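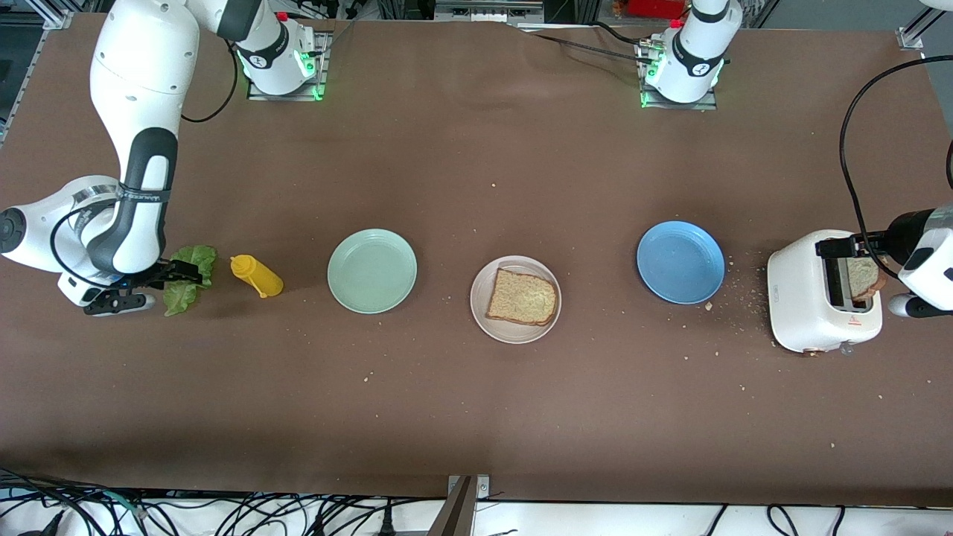

De la laitue au grille-pain, tout est aligné sur la table.

Je viens de refermer mon cinquième livre jeunesse sur les grands médecins depuis janvier, et j'ai envie de râler un peu. Pas contre la médecine, hein ! Contre la façon dont on la raconte aux enfants.

Prenez « Les Mains propres », de Parviz Rahimi, chez Curkix. C'est bien écrit, les chapitres sont courts, ma nièce de 13 ans l'a avalé en deux soirées (sous la couette, évidemment). Mais chaque héros y a son éclair de génie à la page trois et sa médaille à la page dix. Entre les deux, presque rien : pas un patient qui rechigne, pas une garde qui s'éternise, pas un collègue agaçant. Moi, à son âge, j'aurais refermé le livre en pensant que ce métier était réservé à des gens nés avec une auréole.
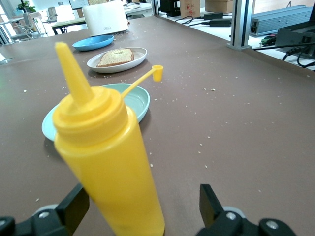
Siamak Soltani, lui, fait tout autre chose dans « L'Infirmerie d'Elatholm ». Son infirmière se trompe, elle s'ennuie, elle recopie des registres pendant tout un hiver — et c'est passionnant ! On la voit compter les draps, se fâcher avec le pharmacien, recommencer un pansement 2 fois. Ma nièce a trouvé ça « un peu long ». Elle m'en reparle pourtant à chaque repas, alors que du Rahimi elle n'a retenu que la couverture.

Je sais bien ce qu'on va me répondre : il faut faire rêver. D'accord, mais on peut rêver d'un métier en sachant qu'on y a mal aux pieds. Les éditeurs devraient faire un peu plus confiance à leurs lecteurs, et les oncles aussi, d'ailleurs. Pour son anniversaire, ce sera le deuxième Soltani.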